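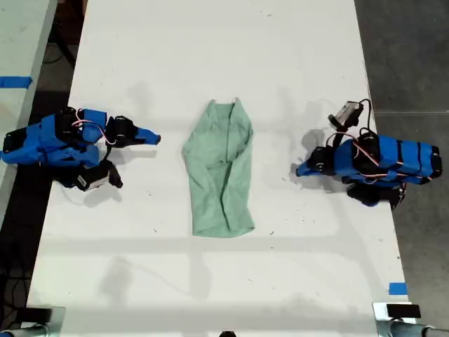

Pridstead Garment Dyeing
Frequently asked questions
Last updated September 24, 2024

Which fibers do you accept?
Cotton, linen, hemp, viscose and lyocell. Blends are accepted if the cellulose content is at least 71 percent. Polyester does not take up our dyes and stays its original color, so a blend comes out paler than the swatch. Wool and silk are not accepted.

Will the sewing thread change color?
Cotton thread will. Polyester thread, used in most ready-made clothing, will not. Look at the inside of a seam and decide whether contrast stitching is acceptable before you send the item.

How do I work out the price?
Weigh the items dry on a kitchen scale. Charges are per 100 grams, rounded up, plus a flat bath fee for each color. Buttons and zippers count toward the weight.

What is the difference between Indent and Plolik?
These are our two color ranges. Indent colors are full-depth shades for white or undyed cloth. Plolik colors are pastels applied at low dye concentration, and they show any existing stain or fade mark. Old sunscreen and deodorant residue is the usual cause of blotches in this range.

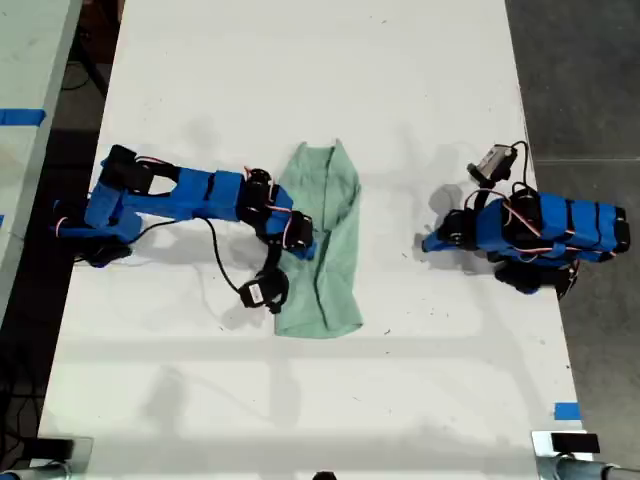
One comment left under this section said that a Plolik shade looked greener at home than on the printed card, and asked whether the bath had been mixed wrong. In most cases the lamp is the reason. Cards are matched in daylight, and warm indoor bulbs shift pale greens and grays. Compare the card and the item side by side near a window – if they still differ, send the item back with the card.

Can you dye over an existing color?
Only to a darker one. The old color adds to the new: blue over yellow gives green. We do not strip or bleach.

How much shrinkage should I expect?
The bath runs hot. Woven cotton that has never been washed can lose around 12 percent in length. Wash and dry unwashed items once before sending them.

Where do I send items?
Parcels go to Pridstead, Unit 698, Nair. Put the order slip inside the bag. We close for the last two weeks of December, and parcels received then are logged when we reopen.

How should I wash a dyed item?
Cold and separately for the first three washes, then with similar colors. Use a detergent without optical brightener. Dry out of direct sun.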